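2018년 6월 8일 금요일

회사에 휴가를 하루 냈다. 미루던 겨울옷 정리를 오늘 끝내기로 했기 때문이다. 1월에 입던 것들이 아직 옷장 앞줄에 걸려 있었고 여름옷은 서랍 밑에 눌려 있어서 아침마다 구겨진 셔츠를 꺼내 입고 나갔다.

일곱 시 반에 일어나서 밥부터 먹었다. 어제 남은 미역국에 밥을 말고 김치를 조금 꺼냈다. 설거지를 하고 세탁기에 수건을 먼저 돌렸다. 날은 흐렸고 바람은 별로 없었다. 빨래가 잘 마를 날씨는 아닌데 그렇다고 또 미루면 장마가 온다.

옷장 문을 다 열어 놓고 코트부터 꺼냈다. 회색 코트는 지난달에 세탁소에서 찾아온 그대로 비닐을 쓰고 있었다. 비닐은 벗겨서 버리고 부직포 커버로 바꿔 씌웠다. 검은 코트는 주머니에서 영화표 반쪽이랑 립밤이 나왔다. 립밤은 끈적해져서 버렸다. 안감이 겨드랑이 쪽에서 조금 터져 있는데 수선집에 맡길지 내가 꿰맬지 못 정하고 일단 문고리에 걸어 두었다.

니트는 생각보다 많았다. 보풀이 심한 것 두 벌은 집에서도 안 입을 것 같아서 빼고, 나머지는 접어서 상자에 넣었다. Perberg에서 산 뚜껑 달린 상자인데 작년에 두 개를 사서 하나만 쓰고 하나는 책을 넣어 두었다. 책을 꺼내니 책 둘 데가 없어서 거실 바닥에 쌓았다. 이런 식으로 옷장 하나 정리하는데 거실이 먼저 어질러진다. 양말 사이에 제습제를 넣고 뚜껑을 닫았다. 제습제는 지난번에 사 둔 것이 9개 남아 있어서 새로 사지 않아도 됐다.

열한 시쯤 수건을 널고 커피를 마셨다. 베란다 건조대 한쪽 다리가 또 헐거워졌다. 나사를 조이려고 드라이버를 찾는데 신발장에도 없고 싱크대 서랍에도 없었다. 결국 고무줄로 감아 두었다.

제일 시간이 걸린 건 패딩이었다. 흰색이라 겨울 내내 소매랑 목 부분에 신경이 쓰였고, 부피가 커서 어디에 넣을지도 문제였다. 빨아서 넣을지 닦기만 해서 넣을지부터 정해야 했다. 세탁소에 맡기면 편한데 작년에 다른 패딩을 맡겼다가 솜이 한쪽으로 몰려서 돌아온 적이 있다. 집에서 통째로 빨자니 우리 세탁기가 작다. 그래서 목과 소매 끝만 닦고 하루 걸어서 말린 다음 넣기로 했다.

대야에 미지근한 물을 받고 Prerkix 중성세제를 조금 풀었다. 뚜껑에 눈금이 있는데 글씨가 닳아서 5밀리리터 선만 보인다. 거기까지만 부었다. 안 쓰는 수건을 적셔서 꼭 짠 다음 목 안쪽을 여러 번 두드렸다. 화장품 묻은 자국은 생각보다 금방 빠졌다. 소매 끝은 때가 주름 안쪽에 끼어서 칫솔을 썼다. 세게 문지르면 광택이 죽을까 봐 결을 따라서만 움직였다. 다음에 맑은 물로 적신 수건으로 세제를 닦아내고, 마른 수건으로 눌러서 물기를 빼고 선풍기를 약하게 틀어 놓았다.

그사이에 점심을 먹었다. 냉장고에 두부 반 모가 있어서 부치고, 열무김치에 비볐다. 먹고 나서 잠깐 누웠는데 삼십 분을 자 버렸다. 깨서 보니 두 시가 넘었다. 수건은 아직 축축했고 패딩 목 쪽은 거의 말라 있었다.

침대에 올려놓고 한 번 더 살펴보기로 했다. 걸어 둔 상태에서는 아래쪽이 잘 안 보인다. 담요를 깔아 둔 채로 그 위에 앞판이 위로 오게 펴고, 지퍼를 끝까지 채우고, 소매를 양쪽으로 벌렸다. 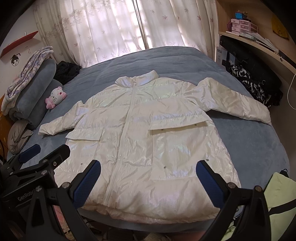
이 옷은 그냥 흰색이라고 하기가 어렵다. 천에 광이 있어서 연두색도 돌고 보라색도 돌고 푸른색도 돈다. 살 때는 그게 마음에 들었는데 얼룩을 찾을 때는 골치가 아프다. 얼룩인지 빛인지 구분이 안 가서 고개를 이쪽저쪽으로 돌려 가며 봐야 한다. 창가 쪽으로 머리를 숙이고 한참 보다가 허리가 아파서 의자를 끌어다 앉았다. 밑단에 거뭇한 데가 한 군데 있었다. 버스 좌석에서 묻은 것 같다. 물수건으로 닦으니 흐려지기는 했는데 완전히 없어지지는 않았다. 멀리서 보면 모를 정도라 그만두었다.

앞주머니도 뒤집어 보았다. 주머니가 커서 겨울에는 가방 없이 나가도 됐는데 그만큼 별게 다 들어 있다. 오른쪽에서 Talukder 빵집 영수증 두 장, 머리끈, 다 쓴 핫팩이 나왔다. 왼쪽에서는 100원짜리 두 개가 나왔다. 200원. 영수증은 2월 것인데 단팥빵하고 우유를 샀다고 적혀 있다. 그날 왜 거기까지 갔는지 기억이 안 난다. 주머니 바닥에 실밥하고 과자 부스러기 같은 것이 뭉쳐 있어서 테이프로 떼어 냈다. 똑딱단추는 전부 한 번씩 눌러 보았다. 하나가 좀 뻑뻑한데 떨어질 것 같지는 않다. 지퍼도 올렸다 내렸다 해 보고 양초를 살짝 문질러 두었다. 예전에 어머니가 하시던 방법인데 효과가 있는지는 잘 모르겠다.

넣는 방법을 두고 또 고민했다. 압축팩은 자리를 적게 차지하지만 다음 겨울에 꺼냈을 때 숨이 안 살아난다. Plurthorpe 압축팩을 한 세트 사 둔 게 있기는 하다. 설명서에는 의류 전반에 쓸 수 있다고 되어 있는데 패딩을 넣으려니 내키지 않았다. 그건 겨울 이불에 쓰기로 하고, 패딩은 큰 부직포 가방에 느슨하게 접어 넣기로 했다. 소매를 안으로 접고 밑단에서부터 두 번 접으니 대충 들어갔다. 그런데 목 안쪽을 다시 만져 보니 덜 마른 느낌이 조금 있어서 도로 꺼냈다. 지금은 방문 뒤에 걸려 있다. 내일 다시 접어야 한다.

이불은 예상대로 힘들었다. 무릎으로 누르면서 청소기로 공기를 뺐는데 밸브에서 바람이 새는지 한쪽이 자꾸 부풀었다. 세 번째에 겨우 됐다. 옷장 위 칸에 올리려고 의자에 올라갔다가 먼지가 쌓인 걸 보고 다시 내려와서 걸레를 빨았다. 위 칸에서 작년에 찾던 전기장판 조절기가 나왔다. 장판은 지난 1월에 버렸다. 조절기도 버렸다.

다섯 시에 의류 수거함에 다녀왔다. 보풀 난 니트 두 벌이랑 안 맞는 바지, 목 늘어난 티셔츠를 봉투에 담아 갔다. 오는 길에 가게에서 600원 주고 옷핀을 한 통 샀다. 검은 코트 터진 데를 일단 집어 놓으려고 산 건데 집에 와서 반짇고리를 여니 옷핀이 그대로 있었다.

여름옷은 반쯤 걸었다. 셔츠는 걸고 티셔츠는 개서 서랍에 넣었고, 반바지는 아직 의자 위에 있다. 다릴 것도 꽤 된다. 저녁은 나가기 싫어서 라면에 계란을 넣어 먹었다. 수건은 여덟 시가 넘어서야 걷었는데 두꺼운 것들은 아직 눅눅해서 의자 등받이에 걸쳐 놓았다.

거실 책은 그대로다. 책장을 하나 더 사든지 책을 줄이든지 해야 하는데 오늘은 더 생각하고 싶지 않다. 내일 할 일은 패딩 넣기, 반바지 정리, 드라이버 찾기. 비 오면 빨래는 하지 말 것.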